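The Grasp That Kept Letting Go

Jun 17, 2023

So I finally found the bug that ate my whole week, and I'm still a little annoyed at how small it was.

If you've been following along, you know I've been building a pick-and-place setup in simulation. I call the project Fekwood, mostly because I needed a folder name. The job sounds easy: move the gripper over an object, close two fingers, lift, put it down somewhere else. I queued up 384 trials before bed on Monday, feeling pretty good about it, and woke up to 14 successes. Fourteen!

The blocks were fine. Anything with flat sides was fine. It was the little curved yellow-green piece that wrecked everything. The gripper would line up, the fingers would close, the log would say "grasp OK", and then the arm would carry nothing at all over to the drop spot and very proudly let go of it.

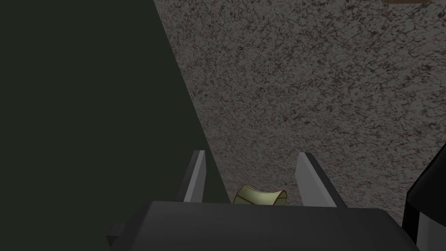

What was going wrong

My first guess was friction, so I cranked it up (way up, embarrassing numbers) and got the same mess. Then I blamed the approach, because the piece sits nearer the left finger than the right and I figured one pad was bumping it away. Centering it helped a bit, but only a bit.

The real culprit was the collision shape. I had let the importer wrap the piece in a simple convex hull, so the physics engine thought the hollow of the curve was solid. The fingers were squeezing a lump that didn't match what I saw on screen, and it squirted out on the lift.

The part that bugs me more

My grasp check only looked at whether the fingers had been told to close. It never asked how far apart they ended up. On a real arm that's how you fling something across a room, or march on to the next step with a part loose on the table.

Now it reads the finger gap after closing and again after lifting, and if either one looks wrong the arm stops and waits for me. I also split the mesh into smaller convex chunks. The rerun is going as I type this, on seed 2384, and I'm off to make a sandwich.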